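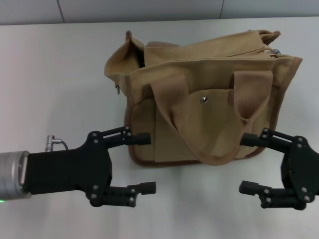 Season ticket holders at Lullis Road will find most of what they need for the new Estunbridge season on this page. The ground holds 3,312, and on busy days the queue at the North turnstiles is mostly down to bag checks, so please travel light. A small soft bag is fine, and stewards will ask you to open it before you reach the gate. Hard cases and large rucksacks have to be left at the bag store by the club shop.

When do the gates open?

Ninety minutes before kick-off for league matches and two hours before for cup ties. The clubhouse bar opens at noon on match days whatever the kick-off time.

Can I stand behind the goal?

Yes, at the Canal End. The Ebihara Stand is seated throughout and the seats there are numbered. Season tickets for the Ebihara Stand are for a fixed seat. If someone is in yours, speak to a steward and they will sort it out.

How many away tickets do we get?

It varies by ground. Most clubs in our division give us 200, and two of them give us fewer. Season ticket holders have first call for 48 hours, then members, then general sale. We don't hold any back for collection on the day.

Is Masaru Tsuji still the manager?

Yes. He signed a new contract in May that runs for two more seasons. He takes questions at the supporters' evening in November, which is free to season ticket holders. Under-16s need an adult with them.

What happens if a match is called off?

Your ticket is valid for the rearranged date. If you can't make it, ask the ticket office for a refund before that match kicks off. Pitch inspections are usually at 9.30am and we post the result on the website first – the phone line can be slow to catch up.

Where do I park?

The club car park has 51 spaces, all for permit holders and blue badge holders. Everyone else should use the Ivetik works car park on Mill Lane, free after 1pm at weekends. Please don't park on the verges in Lullis Road. The council does issue tickets.

Can I bring food and drink?

Food is fine. Soft drinks must be in plastic bottles of 500ml or less. No glass, cans or alcohol through the turnstiles.

Do you print a programme?

Yes, £3 from the sellers at both ends. We print 1,000 for derby matches and fewer for the rest. Back issues are in the club shop, except for the 2019 cup run, which has sold out.

I've lost my season ticket card

Email the ticket office with your name and seat number. The first replacement is free, after that it's £5.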